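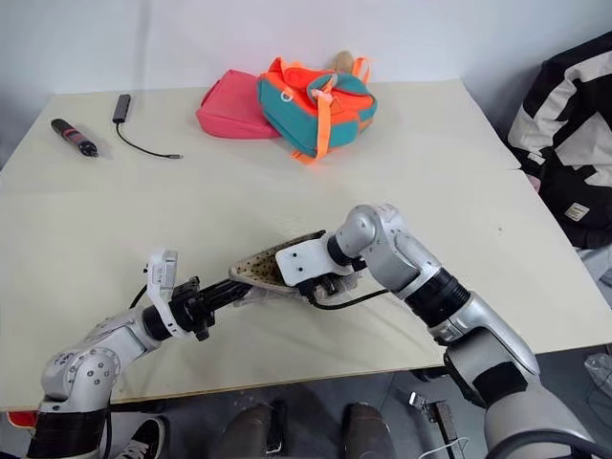 My grandmother's sourdough starter came to me in March, in a jam jar wrapped in two dish towels, and I have been fussing over it like a new puppy ever since. I feed it every morning before coffee (flour from the Nikolaidis bakery, if they have any left). What I want next is a big, plain, cream-colored tabletop like that one, with nothing fancy about it, so I can finally knead without bumping the toaster!

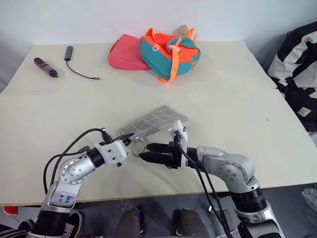
A white tabletop and plenty of elbow room.

Anyway, my third loaf rose beautifully and I ate half of it standing up, with butter and too much salt.

Comments

Alura: Mine sulked for 3 weeks, then took off. Keep going!

breadhead67: Do you use rye at all?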